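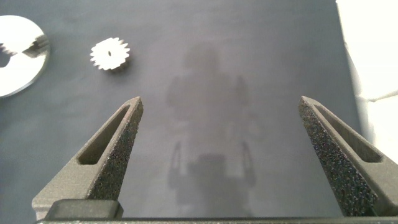
How to quiet down a noisy garage door opener (gear swap and regrease)

Quick writeup because I keep getting asked. Did this on the Rillside 718 opener in our garage, Monday after dinner, took longer than it should have because I couldn't find my sockets. Chain drive, screw terminals on the back, plastic light cover. If yours is a belt drive most of this still applies but skip the chain part.

Symptoms first. Motor hums, chain doesn't move = stripped drive gear. Grinding plus white shavings under the cover = same thing, just earlier. Squealing from the door itself = rollers or hinges, not the opener, go to step 9.

What you need

Replacement gear kit for your model. Check the number on the back of the motor unit, not the one on the remote.
White lithium grease. Not WD-40.
1/4 inch drive sockets, nut driver, phillips
Small hammer and a punch
Rags, lots
Stepladder that doesn't wobble
Masking tape and a marker

Steps

1. Close the door. All the way down. Do not pull the release cord with the door open, if a spring is weak it comes down hard.

2. Unplug the opener. Wall button off is not unplugged.

3. Pull the release cord so the door is free from the trolley. Lift the door by hand to waist height and let go gently. Should stay put more or less. If it drops or flies up your springs are off and that's a job for a door company. Don't touch the springs or the red bolts on the bottom brackets. Lower it again before you go on.

4. Mark the chain and sprocket with tape so they go back in the same spot. I skipped this the first time and spent an evening redoing the travel limits.

5. Loosen the chain at the turnbuckle, slip it off the sprocket. Tie it up to the rail with a bit of wire so it doesn't drag grease over your car. Ask me how I know.

6. Take off the cover. Take a picture of the wires before you unplug anything!! Then pull the limit switch assembly out of the way, on mine it's 2 screws.

7. Unbolt the sprocket plate from the top and lift the whole shaft out. Old gear comes with it. Drive out the roll pin with the punch, slide the gear off, wipe everything down. All the old grease has plastic bits in it so really get it all out. Look at the worm gear on the motor shaft too. If the teeth have sharp edges or a groove worn in the middle, replace it now, the kit usually has one.

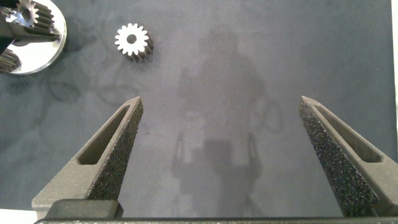
8. New gear on, pin back in, fresh grease. Pack it into the teeth, both sides, and turn the shaft by hand a few times to spread it. Drop the assembly back in, bolts snug but don't crank them. Chain back on at your tape marks, tension so it sags a little in the middle. Too tight wears out the shaft bushing.

9. While you're up there do the door. Pivine garage spray on the hinges and roller bearings, wipe off the drips. Nothing on nylon roller wheels themselves, nothing in the tracks, just clean those with a rag. Ginette Chauvin down the street greased her tracks and it was a mess by March, all grit.

10. Cover on, plug in, run the trolley until it clicks back into the door. Run it up and down a couple times and watch the limits. Adjust by quarter turns.

11. Test the auto reverse. Lay a 2x4 flat under the door and close it. Has to hit and go back up. Then wave a broom thru the sensor beam while it's closing, same deal. If either one fails don't use the opener til you've fixed it.

Notes

Kit was a Pruvost, fit fine, the grease packet was tiny so buy a tube. The Pletside one looks the same but the pin hole was off by a hair and I sent it back.

Don't run the motor over and over to test. Most of them have thermal cutoff and it'll just quit on you, then you think you broke something. Wait 15 minutes.

Still loud after all this? Check the bolts where the rail bracket meets the wall, and the hanging straps. Mine were finger loose. Rubber pads between the straps and the joist helped alot with the bedroom above.

Hinges and rollers get sprayed again in the fall. Gear grease I'll look at next time the cover's off.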